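Thursday, late. Flour everywhere still, will do the floor tomorrow.

Bread day went sideways. Started the rye at 2 because Koen Segers was bringing his starter over from Bollthorpe and then he got stuck behind a tractor, so I used mine, which has been sulking in the back of the fridge for weeks. Fed it last night. Bit of life in it by lunch, not loads. Went ahead anyway.

Mixed it far too wet. Added the caraway, forgot the salt, remembered the salt, had to knead it in afterwards with wet hands and swearing. Note for next time: salt on the worktop BEFORE anything else. 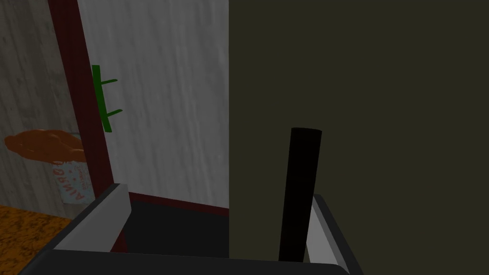 How long should the dough sit before it goes in the tin? Until it has puffed up by half and the top starts to show little holes, whatever the clock says. Mine took nearly 52 minutes longer than the Forkel book reckons, but the kitchen was freezing and I kept opening the back door for the cat.

Koen turned up in the end with his starter in a jam jar and a bag of Boersma flour, the dark stuff. Smells lovely, malty. He thinks I should drop the treacle altogether. I don't. We had a cup of tea over it and agreed on half a spoon, so now there are two doughs on the go and only one decent tin. His went in the old cake tin lined with paper.

Oven on full, tray of water at the bottom, then turned down after 10 minutes. Forgot to turn it down untill 12. Crust a bit fierce on the left side where the oven always runs hot.

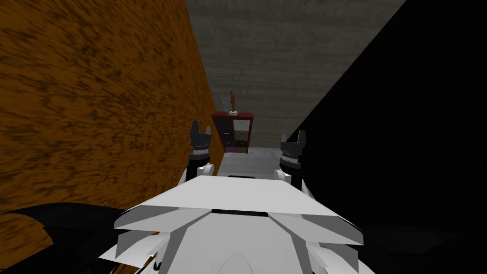 Anyway his came out taller, annoyingly. Mine is flat but the smell is better and it knocked hollow underneath. Not allowed to cut either one till morning. Wrapped both in tea towels and put them on the high shelf.

Want to take a loaf over to the Lollcombe lot at the weekend if the inside isn't gummy. Last one was gummy. They were very kind about it and toasted it.

To get: caraway, baking paper, a second tin (proper one), butter. Ask Koen what he feeds his starter, he did say but I was washing up and didnt catch it.

Bed.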